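Home » Garment care » Folding and storage » Folding a dark shirt with a small logo

Folding a dark shirt with a small logo

Mumell Laundry Notes, updated 9/1/19
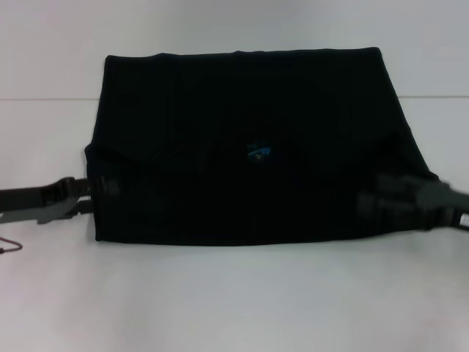

Dark knits show lint and hard creases more than any other colour, so work on a clean, pale surface. A white tabletop makes the outline easy to check. Wipe it down first.

Method

Lay the shirt face down with the hem toward you. Smooth from the collar to the hem using flat hands. Do not pull on the side seams.

Fold one side in toward the centre, then lay the sleeve back along the fold. Repeat on the other side. The folded width should be 19 cm at both the collar and the hem. If the hem is wider, the sides will slant and the stack will lean. Open the second side and refold.

Bring the hem up to the collar in one movement, holding both edges. Turn the shirt over so the logo faces up.

Tuck in any corner that sticks out past the edge. Press lightly with the palm for 5 seconds. Keep the palm off printed logos if the shirt has just been ironed.

Storage

Stack no more than 17 shirts to a shelf. The Prulent shelf liner (Bisetgate part 163) keeps the bottom shirt from picking up dust. Shirts put away in December for the summer should be refolded along new lines once the cool weather is back.

See also: Levchenko method for long sleeves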